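Household Textiles, Unit 2: Knits and How to Live With Them
Notes by Catalina Acuña, Cleltside Evening Classes

Welcome back, everyone! Last time we talked about woven cloth, and I promised we would get to knits, so get comfortable (and have your Ionescu reader handy, page 82). A woven fabric is made of threads crossing over and under each other. A knit is made of loops, row after row, each one hanging from the loop before it, and that is why your favorite T-shirt gives when you pull it and your dress shirt doesn't. 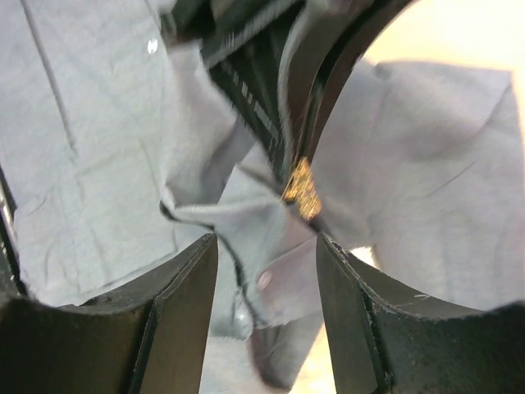

Fig. 1. Light gray garment in a soft knit or jersey fabric, with folds and creases.

Plain jersey has a smooth face and a back covered in little bumps. Run a fingernail over both sides of something you own and you will feel it right away! Cut edges like to curl, so if you are hemming at home, let the piece rest flat overnight before you pin it.

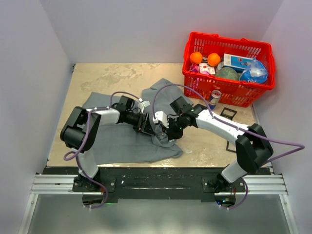 Now, drying. A heavy sweater on a hanger will grow longer, and I still mourn a green one I lost that way in college. Roll it in a towel, press gently, then lay it out flat and nudge it back into shape with your hands. Cotton jersey is more forgiving and can go on the line, though I like to hang mine from the hem.

For next week, please read up to page 96 and bring one knit item you don't mind us stretching, snipping or turning inside out. Old socks are very welcome.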